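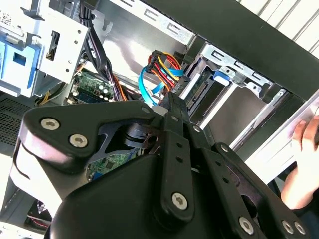 Lid off the old tower! Blue drive caddy on the left, green motherboard down below.

1/ I have been looking forward to this all week. This desktop came to me from Priit Kazlauskienė, who wanted it out of the spare room, and I've decided it's going to be my music machine.

2/ Can we talk about the blue caddy? I love it when the insides of a computer have a bit of colour. Everything around it is light grey metal, and then there's this one cheerful bit of plastic.

3/ The power cables are a proper fat bundle, black and dark purple, swooping down towards the board. I'm going to tie them back this evening (I have a bag of 1,000 cable ties, so no excuses).

4/ Also very fond of the drive cage, all those little punched holes! You just don't see metalwork like that in a thin laptop.

5/ Plan so far: good dusting, swap the old drive for an 800 GB one, then move my CD rips across. I've got 70 albums done and a big box still to go, so this will keep me busy until October.

6/ If anyone has tips on getting dust out from between capacitors without poking anything, I'm all ears. I've got a soft paintbrush and a lot of patience (well, some patience).

7/ Kettle's on, screws are in an egg cup, radio's up loud. More when the new drive is in!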